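Indoor Plants > Care and Placement > Corners and Floors

Trash bin right under my big leafy plant, is that bad for it?
Akosua Bonsu

Hi all, I hope this is the right section. I have a large houseplant with glossy heart-shaped leaves (the label is long gone, my aunt in Korletey always called hers a philodendron but she called everything that) and it has grown so much since April that it now hangs out over the spot where we keep the trash bin.

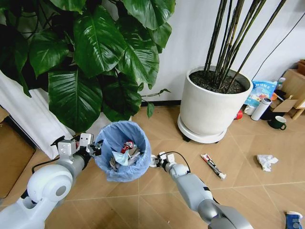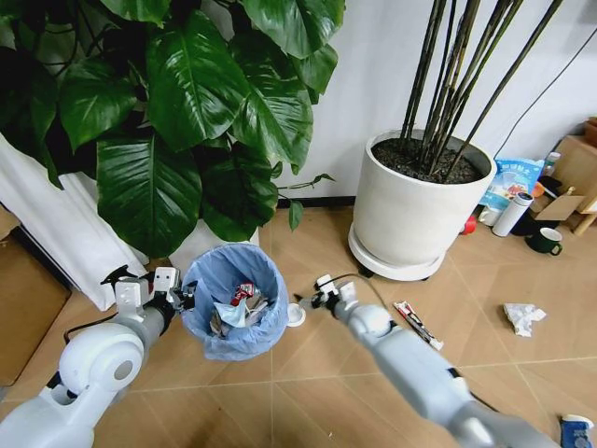 It's a round bin with a light blue liner, mostly wrappers, paper and the odd face mask, no food. My questions are whether the trash can bring bugs to the plant, and whether I should cut it back or move something. I'd rather not lose those leaves, I've been so proud of them!

Heton
Beautiful plant, you should be proud! Dry trash won't bother it one bit. What I'd watch for is fruit peels and tea bags, they bring gnats, and gnats just love damp potting soil. I'd slide the bin over a little anyway so you aren't brushing the leaves every time you change the bag, mine got torn that way for 2 years before I caught on. If you do trim, cut just above a node and put the piece in water, and you'll have another plant to give away. Oh, and wipe the leaves with a soft damp cloth now and then, they get dusty down low.

Gova
move the bin, leave the plant alone

Filed under: Houseplants, Pests, Tidy Corners
Last updated: Dec 6, 2019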